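Wubshet Family Center opens its doors again

April 24, 2026

Good news for anyone with little ones on the Gudel side of town - the Wubshet Family Center is taking sign-ups again! I stopped by this morning with my youngest (she's two, and she did not want to leave) and got the rundown at the front desk.

Baby and toddler drop-in is back on weekday mornings, and the parents' coffee hour runs next door at the same time. There's room for about 100 families to start with. If you were on the old list from October you'll need to fill out a new form, so don't assume you're already in like I did.

The bus is the other big change. Route 777 now stops right outside, so those of us coming over from Baltis don't have to push a stroller up the hill anymore. I could have cheered.

The Erkusent library branch is hosting the Saturday story time while the center's big room gets painted. It's free, snacks are included, and older brothers and sisters can come along too. Forms are at both front desks, and I grabbed a couple extra for my neighbors.

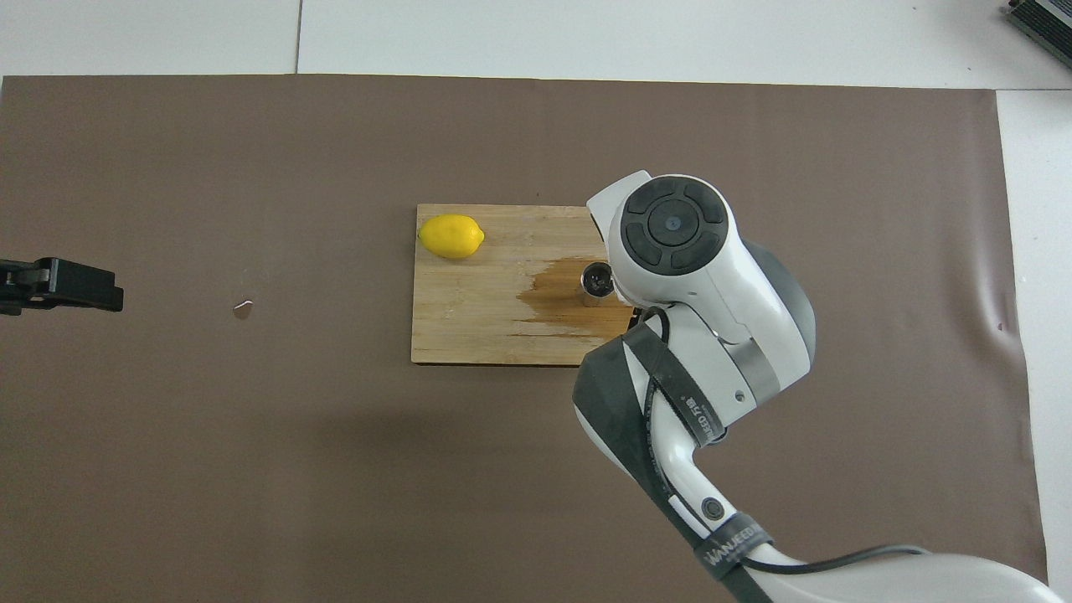
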